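Zeltville Rain Gauge Records

README for the data folder, version 5
Last changed: July 2, 2023

What is in this folder

Daily rainfall readings from two hand-read gauges in Zeltville, one at the Omeo garden and one on the roof of the school on Teton Street. The readings were written in paper notebooks and typed later by Erasto Rugemalira and me. The main table has 1738 rows. One row is one reading at one gauge.

We made this folder for gardeners and for school classes. If you want to use it for building work or for insurance, please look for an official station instead.

Files

readings.csv — the main table
gauges.csv — place, height above ground and type of each gauge
notes.txt — remarks from the notebooks, typed as they were written
corrections.txt — every value we changed after the first typing, with the old value beside it

Columns in readings.csv

date: the day on which the gauge was read, as year, month, day.
gauge: O for the Omeo garden, T for Teton Street.
rain_mm: rain in millimeters, with one decimal. An empty cell means that no reading was made. A zero means that the gauge was read and it was dry. Please do not mix these two.
trace: 1 if there were drops in the tube but too little to measure. In this case rain_mm is 0.0.
days: how many days of rain the reading covers. Normally 1. After a holiday it can be more.
reader: initials of the person who read the gauge.

How the readings were made

The gauges are read in the morning at eight, and the amount is written under the date of that morning. So most of the rain in a row fell on the day before. Salim Kaijage kept the Omeo notebook and Kamran Hashemi the Teton Street one. Snow was melted indoors in the tube and then measured as water. In February this was sometimes done late in the day, and a little may have been lost.

The Omeo gauge was moved once, to get it away from a pear tree which had grown too close. Rows before the move are kept, but they are probably too low when the wind came from the west. The new position is in gauges.csv on its own line, with the date of the move.

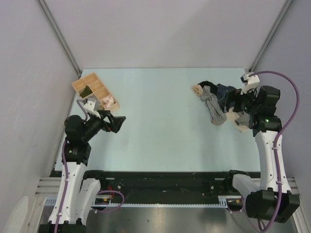
Known problems

Of all rows, 182 have a value in "days" that is larger than 1. For monthly totals this makes no trouble, unless the period crosses the end of a month. For daily maximum values you should leave these rows out.

One notebook from Teton Street got water on it and the ink has run. Omid Mohammadi and I read the pages separately and compared our results. Where we did not agree, the cell is empty and the remark in notes.txt says "unreadable".

In older versions the decimal sign was a comma in the Omeo rows and a point in the others. Since version 4 it is a point everywhere. If your old script replaces commas, remove that step — it will now break the columns.

There are 192 entries in corrections.txt. Most of them are simple typing mistakes, for example 12.0 where the notebook has 1.20 (typed now as 1.2).

Use and contact

You may copy and change the tables freely. Please name "Zeltville Rain Gauge Records" and the version number. If you find a mistake, send me the date and the gauge letter, and I will look in the notebook again. Answers can take a few weeks during the planting season.

Nassoro Minja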